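Why Does Wood Have Lines in It?

Run your hand over a wooden table, a door or a pencil. You will probably see lines in the wood. These lines are called the grain. They were not painted on. They grew inside the tree.

A tree grows in two directions. It gets taller at the tips of its branches, and it gets wider all the way around its trunk. Each year it adds a new layer of wood just under the bark. In places with cold winters, the layer has two parts. The part that grows in spring is usually lighter and softer. The part that grows in summer is often darker and harder. By September most trees are slowing down, and in winter they rest.

If you look at the end of a log, the layers look like circles. These are the growth rings. A stump with 38 rings came from a tree that lived for 38 years or a little longer. There is an oak stump in the park at Taltville with 64 rings, and children who visit are allowed to touch it and count.

A board looks different from a stump because the saw cuts along the trunk. Think of the trunk as a stack of paper cups, one inside the next. If you slice down the side of the stack, you cut through the edges of many cups at once. On a board, those edges show up as long lines.
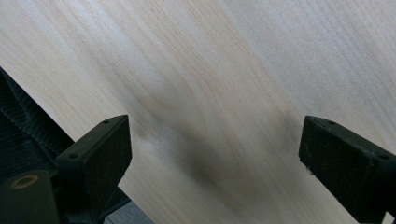
Some lines run nearly straight and close together. Others bend into long curves and loops, one inside another. Woodworkers call the looping kind cathedral grain, after the tall pointed windows in old churches. One board can have both kinds. It depends on how the saw passed through the rings.

Grain matters to people who build things. Wood splits easily along the grain and is hard to break across it. When you sand wood, you should rub in the same direction as the lines - going across them leaves scratches.

Try it yourself

You need 3 things: a sheet of thin paper, a crayon with the wrapper off, and a piece of bare wood with rough grain. Ask a grown-up before you choose the wood.

Lay the paper on the wood and hold it still. Rub gently with the side of the crayon. The raised lines will show up darker on your paper. Very smooth wood may not show much, so try an old fence board next.

From the Irulthorpe Children's Science Pages, June 12, 2018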